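Search this site Go

Etham Memorial Records Project: progress report to the Gallagher Fund
Period: spring and early summer

Work on the death notice index is on schedule. We have now keyed 875 notices from the bound volumes of the Etham paper, up from 424 at the last report. Each entry gives the name, age, place of death, surviving family as printed, and burial ground where one is named.

Xiomara Sorensen has done most of the checking. She compares each entry with the burial register at Stistley and flags any mismatch. Most are spelling. A few are harder - married women listed only under a husband's name, or infants with no first name given. We enter these as printed and put a note in the second field.
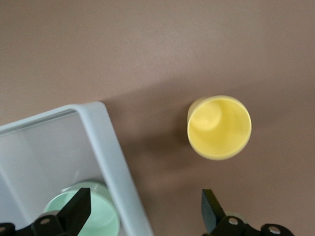
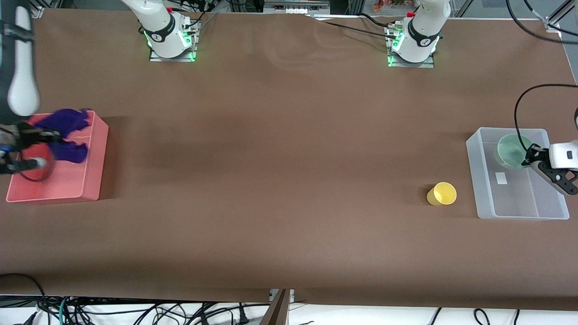

Three volumes are still at the bindery in Grallance and should be back in July. Until then there is a gap in the index, and the search page says so. Families have sent in 8 corrections, all checked against the original notice before we changed anything. One notice was taken down at the request of a daughter while we look into a wrong date of death.

Spending is within the grant. Binding cost more than planned, and we covered the difference from the travel line, which we have hardly used. We would like your approval to move what is left there to printing. Funeral homes have asked for a paper copy of the index they can keep at the front desk.

Next period: key the returned volumes, finish the Stistley comparison, and settle how to list people whose notice ran twice.

Ita Quinlan
Project lead

3 comments | 8 shares

Related
Reading old burial registers
How to send a correction
Last report to the Gallagher Fund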